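Cuaderno de taller - célula Bashir
Julio de 2026, lunes

Sigo con la pinza. El viernes dejé anotado que el dedo izquierdo tenía juego al cerrar, y hoy lo he comprobado otra vez antes de tocar nada: si muevo la punta con la mano, el dedo baila un poco y se oye un clic seco. El derecho está firme. No es mucho, pero en la última tanda de pruebas con las piezas de Fatora hemos fallado 4 agarres de 100, y todos por el mismo lado. Antes de cambiar el dedo entero quiero descartar los tornillos y el separador.

Procedimiento de hoy:
Robot en posición de servicio, con la muñeca baja y los dedos abiertos.
Parada de emergencia pulsada y alimentación de la pinza desconectada.
Tornillos del soporte marcados con rotulador, para ver después si han girado.
Apriete en dos pasadas, primero suave y después con la llave dinamométrica.

Dos de los tornillos del soporte han cogido casi un cuarto de vuelta. Los otros no se han movido. La llave pequeña de Roltine no entra bien por el lado del racor, hay que usar la de mango corto (está en el cajón de abajo, no en el panel). Después del apriete el clic ha desaparecido, aunque todavía noto un juego muy leve en el dedo izquierdo.

Para seguir la holgura uso la cámara de la muñeca, siempre con la pinza en la misma postura, y comparo la posición del dedo con el soporte. No es una medida, pero me ayuda a ver si algo se ha desplazado entre una semana y otra.

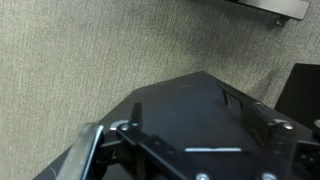 Vista desde la cámara de muñeca: los dos dedos, el soporte ranurado y la arandela o separador curvo junto al dedo izquierdo.

El separador me preocupa más que los tornillos. Si está gastado, el apriete solo va a durar unos días. He pedido dos nuevos a Zunano, con la misma referencia que los anteriores. Mientras no lleguen, no pongo fijador de roscas, porque luego habrá que desmontar todo otra vez.

Limpieza: he pasado un paño seco por los dedos y un pincel por las ranuras del soporte. Por favor, no usar aire comprimido cerca de la cámara. La última vez el polvo acabó en la lente y perdimos media mañana.

Prueba después del apriete: 100 ciclos en vacío a velocidad reducida, sin ruido. Luego 100 ciclos con pieza y un solo fallo, en el ciclo 61, otra vez con la pieza inclinada hacia la izquierda. Mejor que antes, pero no lo doy por cerrado. He vuelto a calibrar el cero de la pinza y he guardado la configuración con el nombre de siempre, más la letra b.

Pendiente:
- cambiar el separador cuando llegue el pedido
- mirar las marcas de rotulador el jueves, sin apretar nada antes
- revisar la brida del cable, que me parece demasiado tensa cuando gira la muñeca
- preguntar si queda otro juego de dedos en el almacén

Si alguien usa la célula mañana, velocidad reducida y apuntar los fallos en la hoja, con el lado.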